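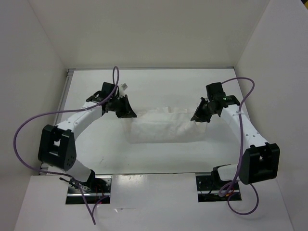
Mutari > Help desk > Weather logging > Closed tickets

Tickets | Guides | Downloads | Forum

Rainfall import stops part way and drops an hour of readings

Opened by: Maksym Pavliuk
Station: Brestthorpe
Logger: Mabaso, older type with the serial lead
Software: Mutari desktop, current release
Status: Closed, fixed

Original report

Hello all! First of all, I love this program. I've been keeping rain records by hand for years and having it all turn into graphs by itself is still a treat every morning.

The trouble is with my latest download from the logger. The file has 3350 rows in it, one reading every 300 seconds, and when I open it in a text editor every row looks fine. When I import it into Mutari the bar gets most of the way along, pauses, and then says "Finished with warnings". The rainfall chart then has a flat gap in the small hours of 25 Oct 2020, which is a real shame as we had a cracking downpour that night and I'd been looking forward to seeing it. I was up at the window watching it come off the shed roof!

The warning only says "Rows skipped, see log". I can't find the log.

Things I've tried:

- Importing the same file again. Same gap.
- Deleting everything for that night and importing again. Same gap.
- Downloading a fresh copy from the logger. The file is identical.
- A different lead. I had a spare 20 metre one from when the gauge was at the bottom of the garden. No difference, though it's good to know it still works.

Reply from the help desk

Thanks Maksym, lovely clear report. The log is under Tools, then Import history. Pick the most recent line and press Show detail. Could you paste in whatever it says near the gap?

Also, which clock setting does your logger use? On the older Mabaso models it's in the second menu, under Time.

Maksym Pavliuk

Found it, and what a useful page that is, I'd never looked in there. The bit near the gap says:

Duplicate time 01:00 for station BRESTTHORPE
Batch rejected
Resuming at next batch

The logger is set to Local with the summer time box ticked. And now I've typed that out I think I can see where this is going. The clocks went back that night, didn't they?

Reply from the help desk

They did, and you've got it. With that box ticked the logger goes through the hour from 01:00 to 02:00 twice. The first time round is summer time and the second is winter time, but the file writes them both the same way. Mutari sees two readings with the same time for the same station and won't accept the second one.

The reason you lose more than the repeated hour is that rows go in as batches of 100. If one row in a batch is refused, the whole batch goes with it. That's too strict and we're going to change it, see the end of this ticket.

For now, please try this:

1. Make a copy of the logger file and keep the original somewhere safe.
2. In Mutari, delete the readings for that date only.
3. Go to Station settings, Time, and change "File times are" from Local to Local with repeated hour.
4. Import the copy.
5. Open Import history and check there are no rejected batches.

Step 3 tells the program to expect the hour twice and to store both in universal time. It depends on the rows still being in the order the logger wrote them, so please don't sort the file in a spreadsheet first.

Maksym Pavliuk

Ah. I had sorted it in a spreadsheet. Not the original, thankfully, that was still in the downloads folder.

Did it all again with the unsorted file and it's very nearly there! No rejected batches, and the gap has gone. The rain is all there too, a great tall block of it. But the daily total on the summary page hasn't moved, and it doesn't agree with the chart. My old copper gauge agrees with the chart, for what it's worth. I still read it every morning out of habit.

Reply from the help desk

Good news about the chart. The summary page keeps its own stored totals and doesn't always notice when old readings are replaced. Go to Tools, Rebuild totals, choose the date and leave the other boxes as they are. It may take a minute or two on a slower computer.

Maksym Pavliuk

That did it! Total and chart now match each other, and both sit very close to the copper gauge. I'm delighted. I've printed the chart and it's going in the front of the record book.

One more question while I have you. Should I leave the logger on Local, or change it? I'd rather not go through this every autumn, fun as it has been.

Reply from the help desk

Change it if you can. Download everything first, then set the logger to UTC and untick the summer time box. Set "File times are" to UTC in Mutari straight afterwards, before the next import. Your charts will still be drawn in local time, so you won't have to do sums in your head in summer.

If you ever need to import an older file made under the old setting, switch the option back for that one import. The Grilness station did this in September with several years of old files and it went through well, though they did have one file that started in the middle of the repeated hour and had to be entered by hand.

Maksym Pavliuk

All changed over, and this morning's download went in without a murmur. Thank you so much. I'm now tempted by a wind sensor.

Closing note

Two changes logged from this ticket. A refused row will no longer take the rest of its batch with it, and the "Rows skipped" warning will have a button that opens Import history at the right line. Both are down for the next release. The wording of the Local option in Station settings is still being discussed, so suggestions are welcome on the forum.

Contact the help desk | Copyright Mutari | Back to top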